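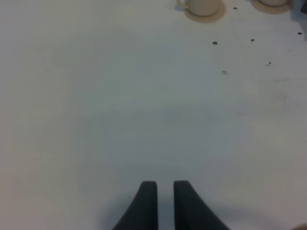 Pale gray tabletop, Sunday morning.

Home Archive Local Stuff Reading About Contact

I stayed up way too late on Friday reading precinct results, and I regret nothing! If you live in Flonstead you already know that the Ward 3 council seat went to Sadia Bugti, and you probably know the margin too, because people keep repeating it in the checkout line. She won by 523 votes. In a ward where the last race was so sleepy that the paper gave it one paragraph, that is a lot of people changing their minds (or showing up in the first place, which I think is the bigger story).

Some background for my out-of-town readers, all four of you. Ward 3 runs from the old rail cut down to the Ollham line, and it has had the same council member for as long as I've lived here. Eliécer Apaza is a decent man. He got the crosswalk on Hollis Street repainted after I wrote him one slightly unhinged email, and he called me back himself. I voted for him twice. But he spent this campaign running on the downtown parking deck, and down at our end of the ward people wanted to talk about the bus.

Oh, the bus! The council voted in April to cut the 2 back to weekdays only, and Apaza voted yes. I went to that meeting. The room holds 200 and they had people standing along the wall and out into the hallway, and the public comment went on until they had to turn the heat back on. One woman read her work schedule out loud, shift by shift, with the bus times next to it. I still think about that. Bugti spoke near the end, and she had the route's budget line on a single sheet of paper and just went through it, very calm, asking which parts the council had looked at. She got a couple of pretty vague answers.

So when she filed I was excited, and I'll admit I got carried away and knocked on doors for her for three weekends. I had never done that before. I was terrible at it! I kept apologizing for interrupting dinner. But I learned more about my own neighborhood than I had in years of living in it. There's a whole block behind the school where the storm drain backs up every spring and everybody has their own homemade sandbag system. I walk past there all the time and had no idea.

The thing I'm most curious about now is the first budget session. One seat doesn't flip the vote on the 2, and the mayor's side still has the numbers if they all stick together. But the member from Ward 5 has sounded wobbly on weekend service lately, and Bugti seems good at talking to people who don't agree with her. She has also said she'll hold her office hours at our end of the ward for a change, in the back of the Starnanura cafe, and I am going to be there with my list. (The storm drain is on it. So is the Hollis crosswalk, which is already fading again.)

I do want to say something nice about how Apaza handled it. He conceded before the last precinct was even posted, and he told the folks at his party to go easy on her and give her a fair start. I wrote him another email yesterday, a calmer one this time, to say thanks for the crosswalk.

Next meeting is the third Tuesday at seven. Get there early if you want a chair, and if you're coming from down by the rail cut, I have room for two in my car.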